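Kettle 작업대 사진과 장비 구매 계획
Gadstead 포장 시험실 | 2018년 4월 30일

Kettle은 납작한 포장물을 집어 옮기는 작업에 로봇 팔을 들이는 사업입니다. 이 페이지에는 작업대 사진과 함께 하반기 구매 항목, 보류 항목, 설치 전에 정해야 할 사항을 항목별로 짧게 적었습니다.
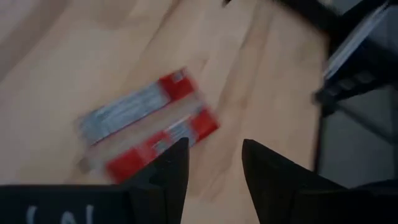

구매 계획의 초안은 2월에 나왔습니다. 그때는 로봇 팔과 그리퍼만 견적에 넣었고, 작업대와 조명, 배선, 예비 부품은 기존 운영비로 처리하는 것으로 잡았습니다. 시험을 진행하면서 부대 품목이 계속 늘어났기 때문에 이번 계획에서는 모두 한 예산 안에 넣었습니다. 설치비와 교육비도 따로 줄을 만들었습니다. 아래 순서는 구매 우선순위와 같습니다.

그리퍼
사진에 있는 것은 끝으로 갈수록 좁아지는 검은색 손가락 두 개짜리 그리퍼입니다. 납작하고 긴 포장물은 윗면이 낮아 손가락 끝이 상판에 가까이 내려가야 하므로, 견적을 요청할 때 손가락 끝의 두께와 최대 벌림 폭을 반드시 적어 달라고 했습니다. Fasell에서 받은 첫 견적서에는 벌림 폭만 있고 끝 두께가 없어 다시 요청한 상태입니다.

손가락 교체품
손가락은 소모품으로 분류합니다. 본체와 같은 주문서에 넣되 단가는 따로 받습니다. 본체 가격에 묶어 두면 다음 해에 재주문할 때 비교할 기준이 없습니다. 모양이 다른 손가락을 한 벌 더 주문할지는 두께별 시험이 끝난 다음에 정합니다.

작업대
현재 상판은 밝은색 나무이고, 빛을 받는 자리가 하얗게 뜹니다. 무광 상판으로 교체하는 안과 얇은 매트를 까는 안을 함께 올렸습니다. 매트는 값이 싸지만 포장물과 상판 사이의 높이 기준이 달라지므로 티칭 작업을 다시 해야 합니다. 그 작업 시간까지 넣고 두 안을 비교할 예정입니다.

조명
천장등만으로는 시간대에 따라 조건이 바뀝니다. 확산판이 있는 조명을 작업대 양쪽에 두는 것으로 예산을 잡았습니다. 상판을 교체하면 조명 수량이 줄어들 수 있어 두 항목은 같은 회의에서 결정합니다. 조명 지지대는 작업대에 직접 고정하지 않습니다. 팔이 움직일 때 진동이 같이 전달되기 때문입니다.

시험용 포장물
양끝이 빨간색이고 가운데가 옅은 청회색인 납작한 포장물이 나무 상판 위에 비스듬히 놓여 있습니다. 시험 품목을 고를 때는 길이, 두께, 표면의 미끄러운 정도를 먼저 봅니다. 올해는 형태가 다른 17종을 목록에 올렸고, 종류별로 여분을 확보합니다. 모서리가 눌리거나 접힌 포장물은 따로 모아 두었다가 불량 조건 시험에 씁니다. 시험용 포장물 400개를 한 번에 주문하고 납품은 두 차례로 나누어 받습니다. 창고 선반이 좁아 한꺼번에 받을 수 없습니다.

인식용 카메라
팔이 움직이는 중에 얻은 영상은 번져서 포장물 글씨를 읽을 수 없습니다. 글씨 판독이 필요한 품목에 한해 셔터 속도를 조절할 수 있는 제품을 검토합니다. 위치만 확인하는 품목은 지금 구성으로 계속 시험합니다. 카메라를 바꾸면 조명 밝기도 함께 올려야 하므로 카메라 단독 견적은 받지 않기로 했습니다.

제어 소프트웨어
Wokis 사용권은 연 단위로 계약합니다. 로봇 팔 대수에 따라 요금이 올라가므로 2대분으로 신청했습니다. 갱신 시점이 회계 연도와 맞지 않아 첫해에는 월할 계산한 금액을 넣었습니다. 시험 기록을 내보내는 기능은 기본 사용권에 들어 있고, 외부 설비와 연결하는 기능은 별도 항목입니다. 외부 연결은 컨베이어를 들이는 해로 미룹니다.

배선과 바닥
케이블은 상판 위에 두지 않고 작업대 뒤쪽으로 내려 정리합니다. 케이블 덕트와 바닥 덮개는 금액이 작지만 빠뜨리기 쉬워 별도 줄로 적었습니다. 작업대 옆에는 장비를 점검할 공간이 있어야 하고, 바닥에 표시선을 그어 그 자리에 상자를 쌓지 못하게 합니다. 전원 증설 여부는 시설 담당 부서의 회신을 받은 뒤 확정합니다.

안전 설비
비상 정지 버튼은 작업대 앞면과 출입 쪽에 각각 답니다. 가림막은 투명판으로 하고, 문이 열리면 팔이 정지하도록 연동합니다. 연동 장치가 빠진 견적은 금액이 낮아 보여도 비교 대상에서 제외합니다. 위험성 평가는 배치도가 확정된 다음에 의뢰하며, 평가에서 나온 보완 비용은 예비비에서 씁니다.

교육과 유지 보수
납품 업체의 교육은 설치 주간에 받습니다. 운전 교육과 점검 교육을 나누어 신청했고, 점검 교육은 교대 인원 모두가 들을 수 있는 시간으로 요청했습니다. 유지 보수 계약은 첫해 무상 기간이 끝나는 달부터 시작합니다. 출장비 포함 여부가 업체마다 달라 계약서 조항을 견적서와 함께 제출받습니다.

이번에 사지 않는 것
흡착식 그리퍼, 컨베이어, 자동 적재 선반은 보류했습니다. 흡착식은 포장 표면이 우는 품목에서 따로 시험해야 하고, 컨베이어는 작업 위치가 정해지지 않으면 길이를 정할 수 없습니다. 적재 선반은 창고 이전 계획과 겹칩니다. 세 항목 모두 다음 해 예산 요청서에 다시 올립니다.

견적과 납기
견적 유효 기간은 60일로 통일해 달라고 요청했습니다. 부품별 납기가 서로 다르므로 가장 늦은 품목을 기준으로 설치일을 잡습니다. 로봇 팔이 먼저 들어오더라도 안전 설비가 설치되기 전에는 전원을 넣지 않습니다. 검수는 포장 상태 확인, 수량 확인, 동작 확인 순서로 하고, 동작 확인에는 위 목록의 시험용 포장물을 그대로 사용합니다. 잔금은 동작 확인서에 서명한 다음 지급합니다.

견적서 제출과 사양 문의는 Gadstead 구매 담당 창구에서 받습니다. 문의할 때는 제목에 Kettle과 품목 이름을 함께 적어 주십시오.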